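Print this story | E-mail to a friend | 5 comments

Last updated: 2026-09-30

Laundry, the final frontier

Readers who have been with this newsletter since February will recall that we promised a look at Vemero, the small outfit above the tile showroom in Bratance that is trying to teach a robot to sort a bed's worth of cloth. We went. We came back with lint on everything.

The pitch is simple enough. Nobody sits down and writes rules for picking up a sweater. A person takes a hand-held gripper, the same kind of fingers the robot will have, and does the chore with it while a camera on the tool records the whole business. Do that often enough and the software, named Prollusari for reasons that three people explained to us in three different ways, starts to get the idea.

"Often enough" is where the fun goes out of it. The target for this batch is 900 takes. Ishbel Gunn, who runs the sessions, does hers in long quiet stretches with the radio on. Ruairi Chisholm talks to the fabric. Neither method has been shown to be better, and we did ask.

They used to do it by remote control, with the operator at a desk steering an arm on the other side of the room. Chisholm describes those months as "like getting dressed by mail." A shirt took him five minutes on a good day, and he'd drive home still squeezing an invisible trigger. The hand-held tool is quicker, and you feel the cloth pull back a little, so you stop yanking. You also find out how much work your other eight fingers have been doing all these years without a word of thanks.

Soft things are the trouble. A mug is the same mug every time you reach for it. A blanket has a new shape whenever you touch it, and dark cloth dumped on top of it gives away very little about where one fold stops and the next begins. 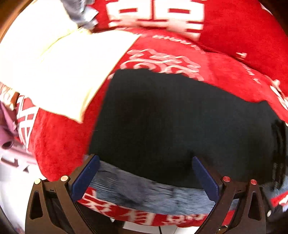
Gripper's-eye view: dark fabric on red plush, with more cloth waiting at the left.

Gunn's advice to new operators is to go slow, pinch an edge and never grab the middle. We tried two takes ourselves. Both were deleted — politely, and while we were still in the room.

Yule, the firm's long-suffering test arm, gets its first go with the new batch next month. We'll be back for that, in clothes we don't care about.

Share (2) | Print | E-mail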